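Fitted sheet

A fitted sheet is a bed sheet made to hold itself onto a mattress. Its four corners are sewn into pockets, and elastic runs along part or all of the hem. It is one of the most satisfying small inventions in the home, a flat piece of cloth turned into a shallow box with a few short seams!

Design

Each corner begins as a square notch cut from the cloth. Sewing the two sides of the notch together makes the pocket, and the depth of the notch sets the depth of mattress the sheet will fit. Early versions had no elastic at all and slipped off thick mattresses, a problem that makers worked on with wonderful stubbornness.
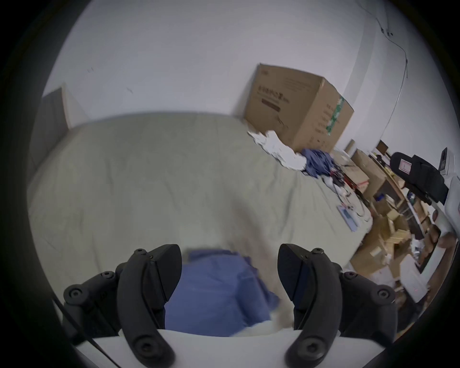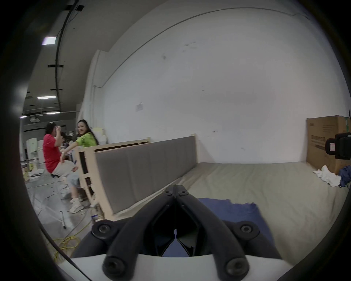
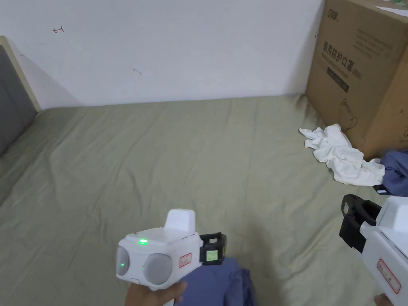
Elastic can be sewn into the corners only or carried around the whole hem. The second method uses more material but grips far better, and it lets one size cover a wider range of mattresses. The Savetti mill in Clelham made both kinds, and its pattern book lists 23 corner shapes, many of them beautifully drawn.

Folding

Folding is a lively subject of its own. In the tuck method, one corner is turned inside out over a hand and nested into the next until all four sit together. Jocelyn Manalo's booklet on household linen gives three other ways, including a rolled fold that suits narrow shelves.

See also: Flat sheet, Mattress pad, Pillowcase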